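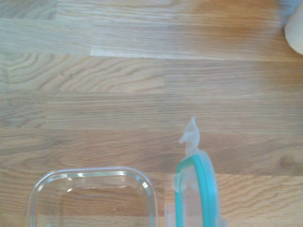
Kitchen > Storage > Glass Containers FAQ

Do I need matching lids?

Yes. "Universal" lids are a nice idea that I have yet to see work. Keep each lid with its own container. 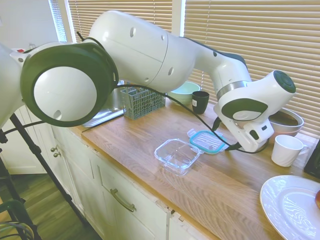 Solange Lins
Staff Writer, Kitchen

Are latch tabs leakproof?

So the packaging says. I'd fill one with water and tip it over the sink before trusting it with soup.

Should lids dry flat or on edge?

On edge, if you have the counter space.
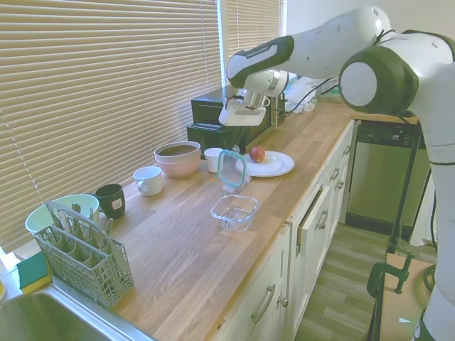
Flat lids hold water in the rim, whatever the label claims about quick drying. Give them 2 hours before stacking.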